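Notes for the open day talk, slides 4 to 7 (speak slowly, drink water before slide 5)

**Slide 4. The visit**

Good afternoon again. In December we opened the doors of the Skasau training house to visitors. The house has 2 floors, and the guest room is the one that people ask me most about. So today I stay in the guest room.

Say the name of the project clearly: *Pladulus*. On the first invitation it was written wrong.

**Slide 5. The bedside task**

The task sounds small. The robot must go to the bedside table, open the drawer, put the remote control inside and close the drawer again. The telephone must stay in its place. A hotel guest would do this without thinking. For our team from Ludard it took 19 versions of the program before we wanted to show it to the public.

(Wait until the picture is on the big screen.)

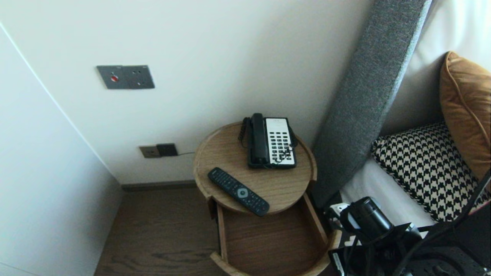

Tô asked from the second row why we do not simply build a special table for the robot, with a big handle and a flat front. It would be cheaper, and the guests would not care.

My answer then, and I repeat it today: a hotel has already its furniture. If the machine needs a new table, the hotel will not buy the machine. The drawer with the curved front stays. Also the round top stays, and also the cord of the telephone, which is for me the most difficult thing in the whole room.

**Slide 6. Numbers**

- 2868 attempts recorded before the open day
- 2000 of them with the drawer, the others with the tabletop only

Do not read the table on this slide aloud. Point to the last line.

**Slide 7. What visitors wanted to know**

Many asked about the speed. Please say it directly: it is slow, and we keep it slow when people stand near the bed. Then go to the video, with the sound off.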